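# Week 7: Can it clear the table yet?

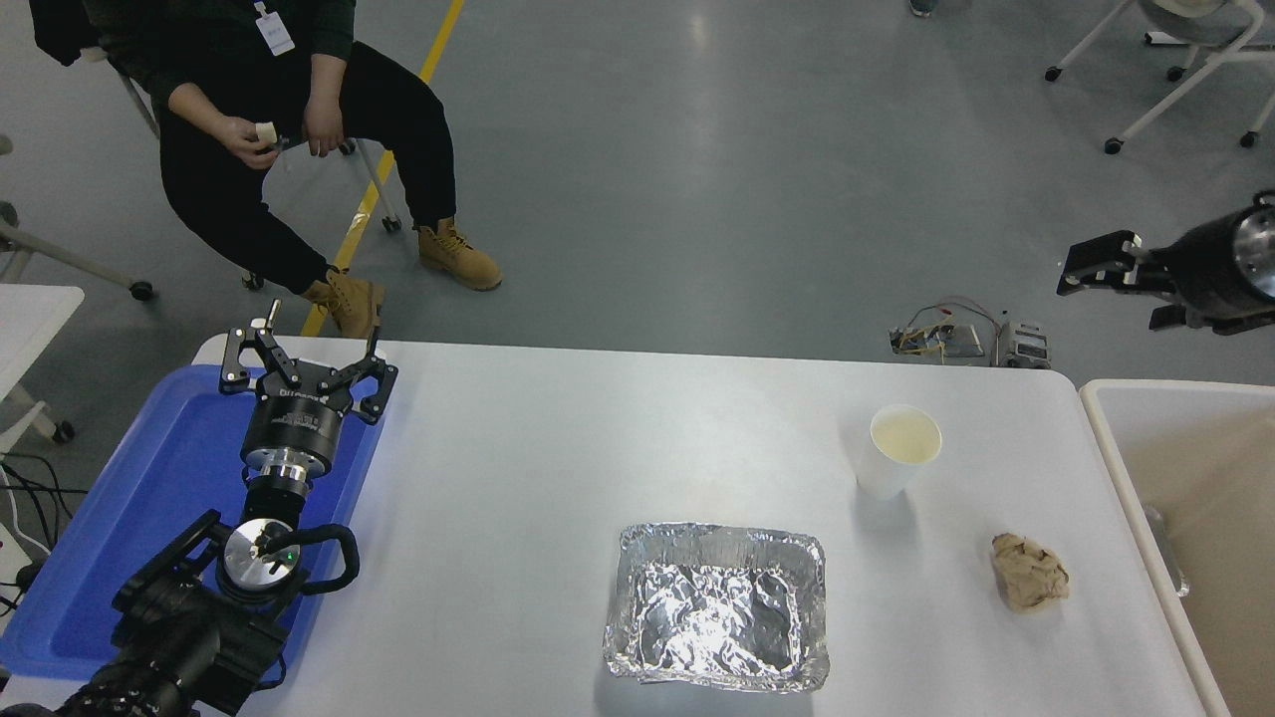
*Fig. 1. A table to clear: blue tray, foil tray, paper cup, crumpled paper, with a bin off to the right.*

Notes for the March 12, 2018 session. If you missed it, read these first and then the Zeleke chapter, because the chapter will make a lot more sense in that order (I learned this the hard way last year, sorry to everybody who was in that group).

So, the big question this week: are machines any good at chores? I asked for a show of hands at the start and most of you said "sort of." Fine answer! I want to spend these notes on the "sort of."

## Why a messy table is hard

Look at Fig. 1 again and think about how you'd deal with it. You'd grab the cup, get rid of the drink, ball the foil up, toss the paper, and you'd be thinking about lunch the whole time. Now hand the same job to two arms with two-finger grippers.

**The cup.** It's paper and it's filled nearly to the rim. Squeeze too hard and the sides fold in. Squeeze too gently and it slips. And even with a perfect grip you can't swing it across the table at full speed, so the whole path has to be slow and level. Also, where does the liquid go? There's no sink in sight. A person asks somebody. A machine needs that answer built in, or needs a way to notice that it doesn't know.

**The foil.** Shiny stuff is awful for cameras. Depth sensors see bright spots and make up surfaces that aren't there, or they leave holes where the tray should be. Foil also changes shape the moment you touch it, so the plan you made before the grab is out of date after it.

**The crumpled paper.** Easiest of the bunch, I think. It's light, it doesn't care how you hold it, and if you drop it nothing bad happens. The catch is that every ball of paper is a different shape, so you can't store one model of it and look it up.

**The trays.** Is the foil tray trash? Is the blue one? I'd say yes and no, but I'm guessing from a lifetime of kitchens. Tekle Tufa raised a good point in class: at his aunt's place the foil trays get washed and used again. So the "right" answer depends on whose table it is.

## What the shop floor gets to skip

Bezawit Bogale asked why factories have had arms for decades and we still do our own dishes. Short version: a factory gets to fix the world first. The part shows up in the same spot, turned the same way, under the same lights. Our practice case is the Sturar packing cell, where one arm moves 1,000 identical caps in a shift, and it does that job beautifully. Tip one cap on its side and the line stops until a person comes over.

A kitchen won't hold still like that. Nobody's going to bolt your coffee cup to a fixture.

## Numbers from the Alemneh exercise

We went through the Alemneh clearing log together, and I promised to write the figures down:

- 200 tries at clearing a small table, same kinds of objects, placed differently each time
- 60 tries ended with every object where it belonged and nothing spilled
- a person took around 2 minutes when the arms needed help, mostly for cups

Sixty out of 200 is 30 percent. Is that bad? Mulugeta Wubshet said he wouldn't keep a dishwasher that worked 30 percent of the time — and I agree with him! But look at *how* the other tries went wrong before you write the whole thing off. A ball of paper left behind is a shrug. A spilled drink is a mop and maybe a fried circuit board. The log scores both as a plain "fail," and I'd like you to argue with that in your write-up.

## Words to know

- **Grasp:** how and where the fingers hold the thing.
- **Deformable object:** anything that changes shape when handled (foil, paper, towels, most of your laundry).
- **Structured setting:** a place arranged to suit the machine.
- **Recovery:** what it does after a mistake. I care about this one more than all the others put together.

## For next time

Read the Drastonent case, pages on towel folding only. Skip the pricing part, it's dull.

Then pick one chore you did this week and write a page on it. List every moment where you had to decide something, even the tiny ones — which sponge, is this still good, whose mug is that. Lauri Ojala did hers on making a bed last April and got to four pages before she reached the pillows.

Bring it on paper, please. We'll swap and mark each other's.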